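Brown tabletop, bought secondhand, how do I stop it going patchy?

Posted Monday, July 7, 2025 in Home & Garden

Got a big brown dining table off a neighbor's moving sale in June. Solid wood as far as I can tell, no label underneath except a sticker that says Lultberg and half a number. Finish is dull in the middle and kind of gummy at the ends where people's arms go. Wiped it with dish soap and water, looked great for a day, then dull again and now there are pale rings I swear were not there before.

Do I oil it, wax it, sand it, what. I have two kids and no garage so sanding would be on the balcony. Budget is tight, under 200 dollars and I'd rather it was way under. Also is it ok to eat off while it's drying or whatever it does.

Seller said it had been oiled "once or twice" but couldn't say with what.

3 answers

putetti_attic
Do NOT oil it yet. Gummy ends = old oil or polish that never hardened, plus skin grease. More oil on top and it gets worse, been there.

Get mineral spirits, cotton rag, window open. Rub a small spot at the gummy end. If brown gunk comes off on the rag and the wood under it feels smooth, keep going over the whole top, changing rags a lot. Hang the used rags outside flat to dry, don't ball them up in the trash, oily rags can catch fire by themselves. Serious about that one.

Then leave it overnight. Next day put a drop of water in the middle. Soaks in and goes dark, it's an oiled or bare top and you can re-oil. Beads up and sits there, there's varnish or laquer on it and oil won't do a thing, it'll just sit there sticky. Which might be how you got here. 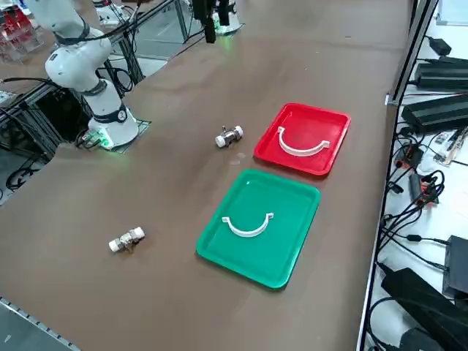

Filed under: Tables, Desks & Work Surfaces

If it does soak in: hardwax oil, thin coat, thinner than you think. Wipe off everything that's still wet after 15 minutes or whatever the can says. Second coat next day. I did mine with one small can of the Trakano clear and had a third left over. Don't eat off it till it's cured, check the can, mine wanted a week before wet things went on it. We ate on the couch.

Pale rings are moisture under the finish, usually. Some fade on their own in a few days. Try before you buy anything.

quietporch
Agree with above mostly. Would add, sand lightly before oiling if it soaks in. 150 then 220, by hand, with the grain, balcony is fine. Vacuum, then damp cloth. Skip the power sander unless you know for sure its solid all the way, I went through the veneer on a sideboard and there is no fixing that. Look at the edge of the top from the side. If the grain lines run over the edge and match up, solid. If there's a thin strip glued on, veneer, go easy.

Also stop with the dish soap. Damp cloth, dry cloth, done.

furtuna_st_tenant
just get a tablecloth lol. my mom had the same thing and put a wipe clean one over it, 2 minutes and no smell

Comment from the original poster
ok did the water drop, soaked right in. Rag came off disgusting, like tea. Going to do the hand sanding this weekend if it doesnt rain. Tablecloth is plan B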